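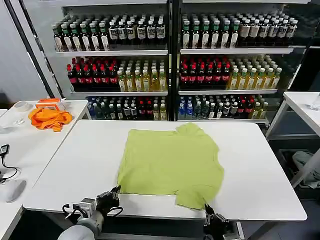 Ticket 63: folding cell stops with "no corner found"
Product: Clinska folding software, version 9
Site: Estau
Status: open, waiting on support

Hi all, me again! We've had the folding cell going since July and mostly I'm very fond of it, but it's started giving up on T-shirts. The arms come in, get ready, and then I get "no corner found" and have to walk over and press resume. It did that 21 times on the morning shift (I kept a tally on the back of a delivery note).

What I've tried so far:

Restarted Clinska. Fine until tea break, then the same again.

Ran the wrist calibration on both arms. Passed, no change.

Smoothed a shirt out by hand before pressing start. That got a clean fold most times, but then I'm doing half the job myself, aren't I?

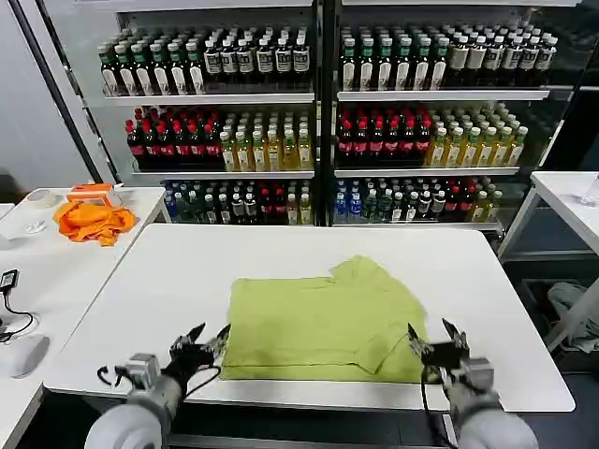

Lime-green shirt on the middle table, hem corner folded over on the right, both grippers open.

My hunch is it's the turned-over corners, as the plain flat ones rarely bother it. Is there a setting for that? The Magagula manual mentions "edge tolerance" and ours is at 2, but I don't want to fiddle without asking.

The other thing, and I know it's not strictly a fault: this job used to be all folding, and my shoulders are loads better for the change. But now I'm meant to be checking and packing while the cell runs, and every stop drags me back across the room. The late shift say they've gone back to folding by hand when it gets busy, which rather defeats the point!

Update, 14:00: changed the Flarnutness profile from "mixed" to "tops only". Fewer stops, still not gone. I've left it on that and attached the log.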